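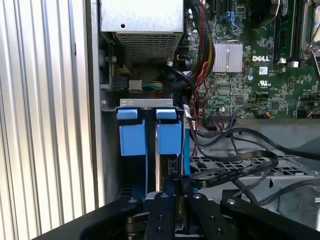
How does a website know what your house is worth?

September – by the Fitholm Young Readers desk

Have you ever seen a grown-up type their address into a website and gasp at the number that comes up? Sites like Hivura do this. You put in a street and a door number, and a second later it gives you a price. It looks very sure of itself. Should we believe it?

Let's start with what a price is. A house doesn't have one printed on it, like a tin of beans. The real price is whatever somebody agrees to pay on the day it is sold. Until then, every number is a guess. Some guesses are better than others, but they are all guesses.

The website makes its guess by looking at homes that have already been sold. Say you live on Galbraith Street, in the town of Nerkeo. The computer looks for sales close by, checks how big those homes were and how many bedrooms they had, and works out a number for yours. If prices have gone up since then, it adds a bit on.
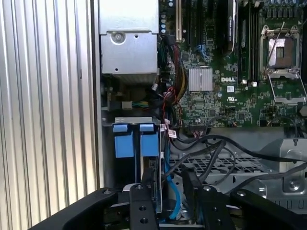 Inside a desktop computer. The green board is called the motherboard.

Now for the awkward questions. Has the computer been inside your house? No. It can't smell the damp in the back bedroom. It doesn't know that your neighbour plays the drums, or that your kitchen was done up last spring. If the records say you have two bedrooms and you really have three, it will go on believing the records.

It also needs plenty of sales to learn from. In a part of town where 200 homes were sold, it has a lot to go on. In a village where only 19 were sold, and one of them was a windmill, I'd be much less trusting.

And look at how the answer is written. A site might tell you a house is worth exactly so many pounds, right down to the last one. That sounds clever, but a very exact number can still be very wrong. If I said your teacher was 63 years, two months and a day old, would you think I had checked?

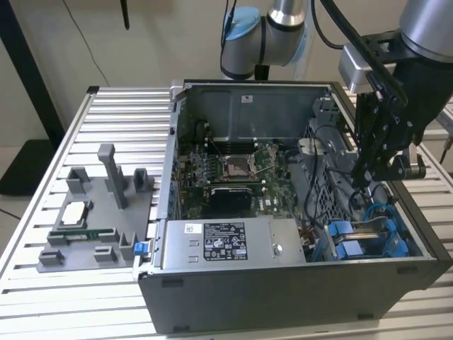 Then ask who is paying for all this. The guess is free to look at, so the money has to come from somewhere. Often it comes from estate agents, who would like to sell your house for you. A nice big number might make your family want to ring one up. I'm not saying every site does this on purpose. I am saying you should wonder.

So what could a family do to get a better idea? They could look at what homes like theirs really sold for – the sold price, which may be lower than the price on the advert. They could try more than one website and see how far apart the answers are. They could ask a surveyor, whose job is to walk round, poke at the walls and write down what they find. Surveyors can be wrong too, but at least they have been up the stairs.

Try it yourself: guess which home on your street would cost the most, and write down why. Then ask a grown-up to help you look up the sold prices.

© Fitholm Young Readers | Contact us | Back to top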